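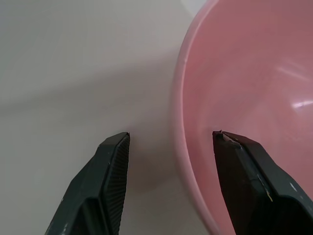

*A large pink plastic bowl.*

**Akent adds large bowls to its Kastik kitchen line**

8 Sep 2018 – Housewares maker Akent has added a large plastic bowl to its Kastik line. It goes on sale this week in 28 stores and by mail order.

The bowl is meant for salads, dough and rinsing vegetables. It comes in seven colors, including pink, and can be washed on the top rack of a dishwasher.

"Customers kept asking for a bigger size," said Dewanti Halim, product manager at Akent. "We read more than 613 comment cards before we settled on the shape."

Bowls are sold singly. Lids will follow in March and will fit all colors.

Stores that wish to carry the line should contact the distributor, Enovard, and ask for Darlene Kowalchuk. Sample bowls are available on request.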